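One big tray for kids' room clutter, does it ever stay sorted?

Posted in Home & Storage. Viewed 2,154 times

Every storage article I read says the same thing: get one big open tray, throw in whatever is lying around, sort it once a week. I have doubts. We have two kids, one room, and a table that collects everything. I bought a cheap bin from Hudska last January on this advice and by Monday of the second week it was a bin of junk with a puzzle at the bottom. My sister swears by hers. I think she just doesn't look inside it.

Does the open tray really work for anyone, or do I need something with compartments? I don't want to spend 400 on a wall unit. Also, what do you do with things that don't belong to any group, like an old camera or a half-used jar of something?

pellmell58

Mansa Osei

I was as suspicious as you are and I still am, a little. A tray doesn't sort anything. What it does is move the pile from the table to a thing you can pick up. If you stop there you own a pile with walls.

What changed it for us was dropping the idea of categories. I ask one thing of each item, does it get used in this room. Puzzle cube, yes, it stays. Camera, no, it goes to the drawer in the hall with its charger. Jars with lids get closed properly and stood upright, and if I can't tell what's in one it doesn't go back on the shelf. Small clear boxes are the only compartment I'd pay for, and even then only if you can see what's in them without opening.

I'd ignore anyone who says once a week. We do it when the tray is full, and some months that's twice and some months not at all. The Drullus dividers people recommend popped out every time we carried the thing, so I took mine back.

Ours in the middle of a sort, with the leftovers still on the blue table behind it:

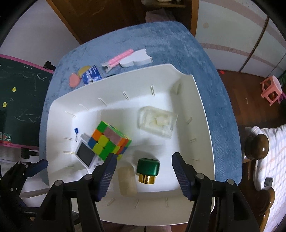
Reply from ukbridge_dad

Just get the Shokri one with drawers, 279 where I live. Problem solved. Trays are for cafeterias.

Reply from tansy.q

Drawers solve nothing if your kids are under six, they pull them all the way out and then you have the drawers on the floor too. Ask me how I know. I wouldn't go near a unit at that price for a kids' room.

I agree with Mansa on the "used in this room" rule but not on waiting until it's full. A full tray is heavy and you end up putting it off. Go for a smaller one. And pellmell58, was your bin deep? You said the puzzle was at the bottom. Deep bins are the whole trouble in my opinion, everything flat slides under everything else. Get something shallow enough to see the bottom of, try it for a month before you buy anything else, and don't believe the reviews, half of them were written the day the box arrived.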